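Set the Table Anyway

Our apartment building on Firby Street has a shared dining room that holds 8 people. You book it on a sheet by the mailboxes. In July I looked back through the sheet and found that most of the bookings were for parcels, tax paperwork and one drum lesson. Hardly any were for dinner. 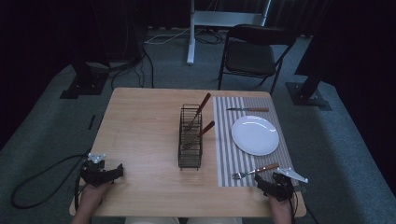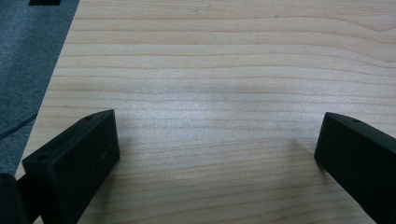
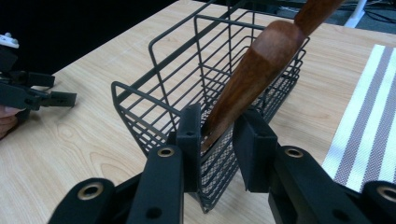
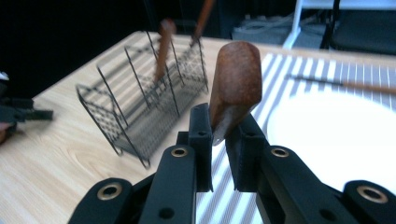
I think people should eat at a table more often, and I think they should set it first, even when supper is toast.

I don't mean candles. I mean a plate, a fork, a glass of water, and a chair you sit in until you are done. It takes a minute or two. For years I ate over the sink or in front of the news, and I could not have told you at bedtime what I'd had.

My neighbor Buppha Wongsuwan disagrees with me. She works late shifts at Verkent and gets home at 11 p.m. She says that a bowl on the couch is the best part of her day and she doesn't need a placemat to enjoy it. I take her point. Someone who has been on her feet all evening can eat wherever she likes. But she also told me that on her nights off she lays out two places, and that her son talks more on those nights. I think that helps my side.

The other objection is space. My first place in Cellomley was one room, and I paid $135 for a folding table that blocked the closet whenever it was open. I was annoyed by it every day. I still used it, and I still have it – one leg is shorter now and sits on a piece of cardboard.

What I would argue against is saving the good things for company. My aunt had a set of Barbier dishes that came out at New Year's and went straight back in the cabinet. When she moved, several of the bowls still had the price stickers on the bottom. I use them on weeknights now. Two have chipped, and I don't mind much.

The sheet by the mailboxes has a new page up. I have put my name down for 6:30 tomorrow, and there are seven chairs left if anyone from the third floor wants to bring a plate.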